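Zarport Catering Services Helpdesk
Ticket 1429
Category: Food preparation / Bread service
Site: Ollard staff restaurant
Priority: Normal
Status: Awaiting confirmation from site

Issue reported
The site reports that burger buns prepared ahead of the lunch service are becoming soft on the underside before they reach the counter. Tops and bases are also being mixed, so that counter staff have to search for a matching pair. The problem was first noted on Tuesday and affects the Danko 300 range only. Rolls from the same delivery are not affected.

Information requested from site
1. The time at which the buns are cut and the time at which service begins.
2. Whether the buns are toasted, and how long they stand before being placed in the container.
3. Whether a lid is used.

Response from site
Buns are cut and toasted from 10.40 and service begins at 11.45. They are transferred to the container directly from the toaster. A lid is fitted once the container is full and is removed at the counter. The site has tried lining the container with kitchen paper, without improvement. Batch number on the bread tray label ends in 42.

Helpdesk assessment
The delivery record for the batch has been checked with the Mostau depot and no fault has been found. The same batch was supplied to two other sites, neither of which has raised a complaint. The most likely cause is steam held under the lid. Buns should not be enclosed while they are still warm.
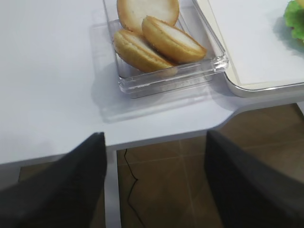

Attachment 1: Bun halves in clear container, preparation table, Ollard.

The halves are leaning against and overlapping one another, with cut faces turned in different directions. This makes pairing slower at the counter and should be corrected together with the lid procedure.

Action for site
Allow toasted buns to cool on a wire rack before they are put away. Place bases in one container and tops in another, cut face upwards, in a single layer. Leave the lid off until the buns are fully cool. Toast in smaller quantities, with the last batch no earlier than 11.20. Procedure sheet 51 (Bread and Rolls) applies and has been reissued to the site.

Please reply to this ticket after two full lunch services, stating whether the undersides remain firm. If the fault continues, retain one unopened pack from the affected batch for collection.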